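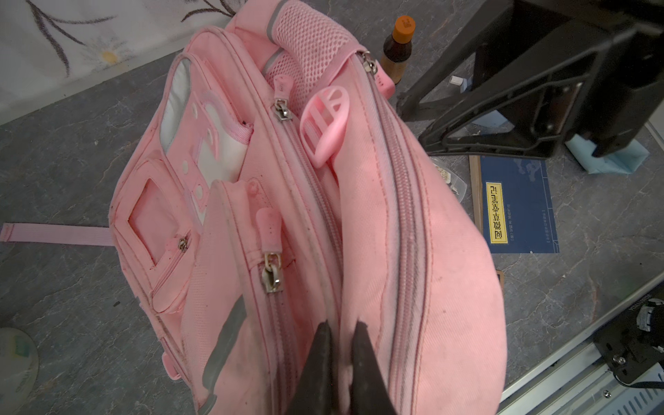
What's in a School Backpack? (quick one, before the bell)

A backpack looks like one big bag. It isn't really. Lots of little rooms, each with its own door. The doors are zippers.

How does a zipper work? Two rows of tiny teeth. The slider squeezes them together going one way, pulls them apart going the other. Stuck? Don't yank. Back up a bit, check for cloth in the teeth, try agian.
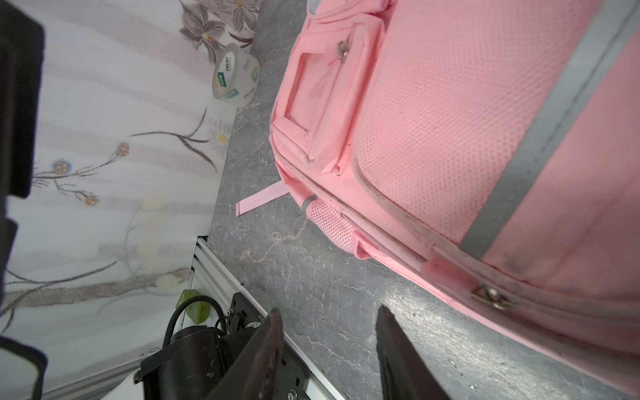 Next, mesh. That's fabric full of little holes. Air gets through, so it dries fast. Good for handles and side pockets.

Then the gray shiny strips. They're reflective, so they bounce a car's lights right back at the driver. Handy on dark mornings in February!

Packing time. Big flat stuff first, books and booklets, against the side that touches your back. Small things in the small pockets. Bottles standing up, lids tight tight tight.

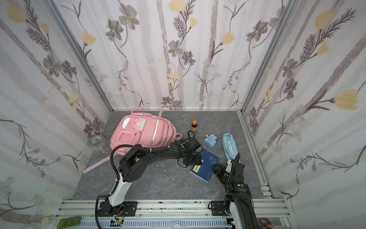 Rosário Morais wrote in to say her kids put socks in last, on top, so nothing gets squashed and the socks fill the gaps. Good tip, thanks Rosário.

Too heavy? Take 2 things out and lift it again. Still heavy, ask a grown up.

Dirt loves seams. And zipper tracks. Old toothbrush, drop of soap, warm water, scrub gently. Let it dry with all the pockets open, 20 hours if you can wait taht long.

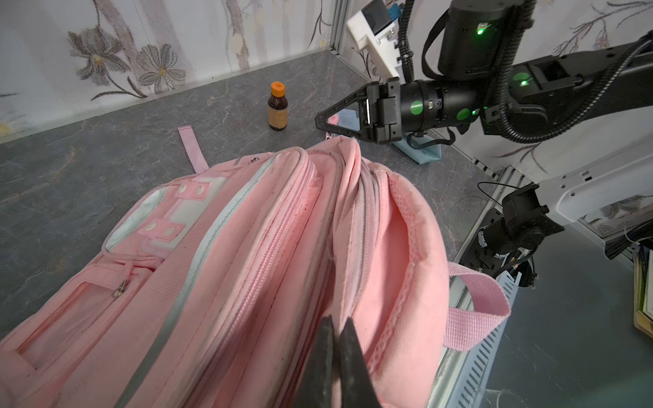
Last job, straps. Both the same length, pulled snug, bag high on your back. Loose ends tucked in so they don't catch on doors. Done, go play.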